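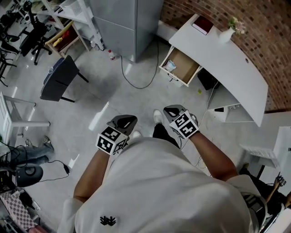
White T-shirt, white shoes, shiny tiles.

Right, a thread on the harbour patrol training at Dreltosby, which I've been grumbling about in replies for a week and should probably set out in one place.

The port authority put out a release saying 22 officers have "completed maritime security training". Lovely. Completed what, though? The release runs to four paragraphs and one of those is a list of who shook hands.

The course lasted 5 days. In that time they covered boarding, search, evidence handling, radio procedure, casualty care and "community awareness". I've done a boarding course. Boarding on its own took longer than that and half of us still went up the ladder like frightened cats.

It was delivered by Skamia, a contractor. Skamia's own page says it has a 100 per cent pass rate. I don't find that reassuring. If everyone who turns up passes, you've been given an attendance certificate.

Someone asked what I'd want instead. A swim test, for a start. The syllabus has a line about water survival but no distance, no time and no word on whether it's done in a pool or off the quay in kit. Those are very different mornings.

And evidence handling. The reason the last smuggling case fell over, as far as anyone outside the court could tell, was the paperwork on the seized nets. Bags sealed late, two log sheets that didn't agree. One afternoon in a classroom might fix that. I'd like to hear from the prosecutor's office before I believe it.

Then there's the boat. They have one patrol launch fit for offshore work, the Honora, and she spent most of the winter on the slip waiting for a gearbox part. You can train as many people as you like in coming alongside. They need something to come alongside in.

To be fair to them, first aid was overdue and I'm glad it's in. A crewman off one of the longliners waited far too long for help in December, and the officers who reached him first said themselves they didn't know what to do. No complaints about that bit.

The cost is the part I can't get a straight answer on. The council minutes give 145 thousand for "training and associated equipment". How much of it was training? I've asked twice. First reply thanked me for my interest. Second reply was the first reply again.

A few of you have pointed to the scheme up at Zaidi as proof this works. Maybe. Zaidi had two working launches, a full-time instructor who stayed on for a season, and refreshers every few months. Dreltosby has a group photo and a promise of "follow-up activities".

Also seeing "they're international standards, so what's your problem". Which standards? The release says "in line with international standards" and doesn't name one. It's the sort of phrase that gets put on anything with an anchor on the letterhead.

I don't blame the officers. The ones I've spoken to wanted more time on the water and said so on their feedback forms. I'd love to see those forms published, names off. Request is in.

Will add to this if the council writes back. Replies open, but if you work for Skamia please say so first.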